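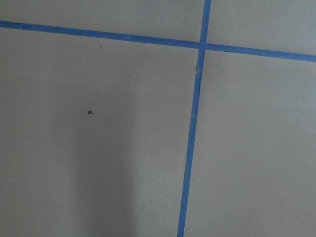
Wrist camera keeps finding the tape crossing instead of the x mark

Posted in Vision and Calibration, Friday, May 11, 2018

I have a small camera on the wrist and I'm trying to do a simple repeatability check. The arm goes to a hover pose above a gray surface with a black x drawn on it, I grab an image, find the x, and log its pixel position. The surface is divided up with blue painter's tape. My detector converts to grayscale, thresholds, and takes the contour whose shape is closest to a cross.

Out of 188 images it picked the x in 131. Most of the rest landed on the place where two strips of tape cross, and a few landed on small dark specks. There is also a soft shadow low in the view, and if I loosen the threshold it grabs that too.

I would like to keep the tape, as the planner uses it for zone boundaries. Is there a filter that handles this, or do I need to train something? Running the stock Viltow driver, no changes.

stukell_bench

You don't need to train anything. Throw the tape out before you look for the x.

Convert to HSV and make a mask for the blue. Dilate the mask a few pixels, because the tape edges won't be clean and any torn bit will leave a light sliver that gives you a false contour. Ignore everything under the mask.

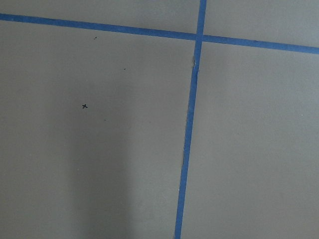
For what's left, use an adaptive threshold with a window several times wider than the x. A soft shadow changes slowly, so it mostly drops out. A pen stroke is a sharp local change and stays in. Then filter on area. The specks are much smaller than the x, so a minimum area gets rid of them. If one sneaks through, check the bounding box and reject anything without two strokes crossing near the middle.

Also, don't log the contour centroid. On a hand-drawn x with uneven strokes it gets pulled toward the longer one. Fit a line to each stroke and use the intersection.

For what it's worth, the tape crossing is a bad reference for measuring even when you find it reliably. It's wide, and the strips may not be square to each other.

arbridge_tools

Just use a printed marker. Problem solved.

gruber4

The marker is fine if you're allowed to put one down, but it doesn't answer the question about the x.

One thing to add to the long answer. Lock exposure and white balance before you tune the blue range. I had auto white balance on last December and my mask came and went depending on how much tape was in view. I lost a week to it. In the Viltow driver the two settings are separate and turning off one leaves the other on.

And check that the arm has settled before you grab. I wait until joint velocity has been under the limit for 4 control cycles in a row, then take the next image with a timestamp later than that. Without the timestamp check you can get a buffered image from while it was still moving, and then your repeatability number is mostly measuring the camera queue. My log is at 2304 images now and I haven't had a stale one.

viltow_user_b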